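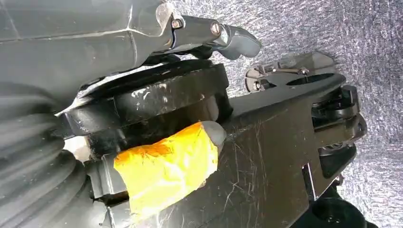

Figure 3. Close view of a gripper finger and flange with surface wear.

4.2 Rent relief and vacancy in leased market halls

The claim most often made for percentage rent is that it protects small merchants when foot traffic collapses. Our records support a weaker reading. Of the 346 stall leases we could follow through the full period, 253 carried some form of sales-linked rent, and in nearly all of them the clause applied only above a fixed minimum. A merchant with no sales still owed the minimum. To call this risk sharing, as Staniforth does in her review of master leases, seems generous.

The Duangkaew hall is usually cited as the success story. Its operator, Grendura, deferred base rent for 300 days and reported that no tenant was evicted. We have no reason to doubt the report, but it says little. Deferred rent came due in one payment, and merchants who gave up their keys before that date were recorded as voluntary departures. Once we count them as exits, the gap between Duangkaew and the Steseo hall – where no deferral was offered – becomes too small to carry much of an argument.

Nieto suggests that the city, as landowner, should have tied its own relief to relief for the merchants. We agree that this would have been simple to write into the lease. Whether it would have been enforced is another matter. Neither city in our sample asked its operator for stall-level accounts, and one learned of the missed payments only when its finance office closed the books in November.

Vacancy figures need similar care. The operators' lists show 868 rentable units across both halls, a total that includes storage bays and pushcart spaces that had not been let for years. Leaving these in the base makes any rise in vacancy look mild. We drop them in the estimates that follow, and report the operators' version only for comparison.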